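# Re-teaching the tray pick after you've moved anything 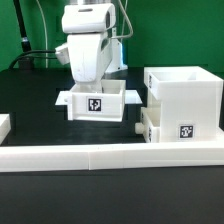
I look after the small arm on the end bench at Fekcombe, and about twice a year something on that table gets shifted and the taught positions go off. In May it was me, leaning on the storage unit while I reached for a screwdriver. The arm still ran, it just started setting the tray down a few millimetres proud of where it should be, and by the afternoon it was catching. So I wrote down what I do to put it right. It takes me most of a morning, but I stop for tea a lot.

You'll want the pendant, a steel rule, a couple of feeler gauges, some masking tape and a soft cloth. No spanners for the first half!

## Before you touch the pendant

Save the old program under a new name. I skipped this once and had to ring Narayanan Nambiar over at Erstead to get his copy, and he was very nice about it, which was worse.

Then go round the cables with the power off. The black one that plugs into the side of the wrist is the one I worry about. Give it enough slack that the wrist can turn both ways without tugging, but not so much that the loop drags across the table. Have a feel of the plug too. Ours had worked itself half out and I spent an hour blaming the camera.

Wipe the square markers with the dry cloth. No spray cleaner, please, the last lot went cloudy. If a corner has started to lift, replace the whole marker. Sticking it back down never gets it quite flat and you'll be chasing a tilt for the rest of the day.

## Squaring up the table

The long white rail along the front is my reference for everything. It's in sections, so run a fingernail over the joint and check that one piece hasn't crept forward. If you can feel a step, sort that out first.

Now measure from the back of the rail to the front face of the storage unit, once near each end. I want 103 mm both times. Nudge the unit until you get it, then put a bit of tape along the foot so you'll know if it walks again.

## Teaching the positions

Drop the speed right down. I use 18 mm a second for this, and yes, it's dull.

1. Jog to the approach point, 119 mm above the table.
2. Come down until the tray is just clear of the surface. Slide a feeler gauge under each end. If one side's tight, correct the wrist angle now, before you store anything.
3. Let the camera find the tray marker and then the one on the front of the storage unit. Do it three times and compare the readings. They should agree to the last digit but one.
4. Store the point, go up, come back to it, check the gauges again.
5. Do the same for the set-down point, keeping an eye on the side flanges. They stick out further than you think, and the one nearest the storage unit will find that little knob on the lower compartment if you come in too low from the side. Come in from above!

I keep the numbers in Skuvivura, our logging sheet, old and new side by side. If anything has changed by more than a couple of millimetres I go back and measure the rail again, as it's nearly always that.

## Running it in

Half speed first, hand near the stop button, twenty cycles or so. Listen for a click as the tray goes down. A soft tap is fine. A scrape means the angle's off, so back to step 2 with you.

Then full speed. After the May session it did 515 cycles before I switched it off to go home, and I haven't had to touch it since. The old Tsuchiya notes in the drawer say to re-teach every month regardless, but I only do it when the readings drift or when somebody owns up to leaning on something.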